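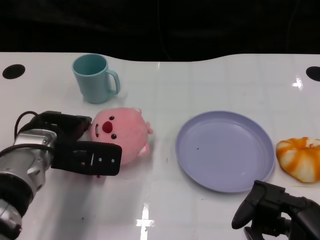 Mug and pink plush toy on the white table.

I have finished the first pass through the verse index in the Flarus psalter. It has 2,258 entries, sorted by opening word, and 355 of them point to the wrong verse. Nearly all the errors are off by one. The cause is the heading. Hebrew editions usually count a heading such as "A psalm of David" as verse 1 when it is long enough, while most English Bibles leave it outside the numbering. The Flarus text follows the Hebrew count, but its index was plainly copied from an English one.
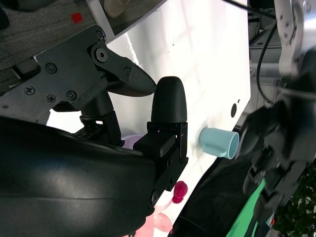
Psalm 51 is the worst case, with a heading that takes up two verses. "Create in me a clean heart" is verse 10 in the English count and verse 12 in the Hebrew. The index says 10. A reader who trusts it lands on the line about joy and gladness – close enough in tone that the mistake can go unnoticed for years.

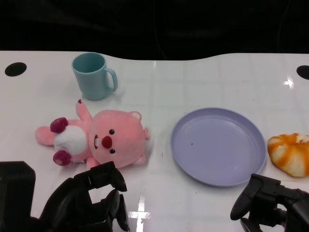

Fistell, May 2, 2025

The Wandard reprint fixes Psalm 51 and leaves Psalm 52, which has the same two-verse shift. I have not checked its other psalms past the second book. My corrected list gives both numbers, Hebrew first, with the English in parentheses. Short headings that share a verse with the text need no change and are left as printed.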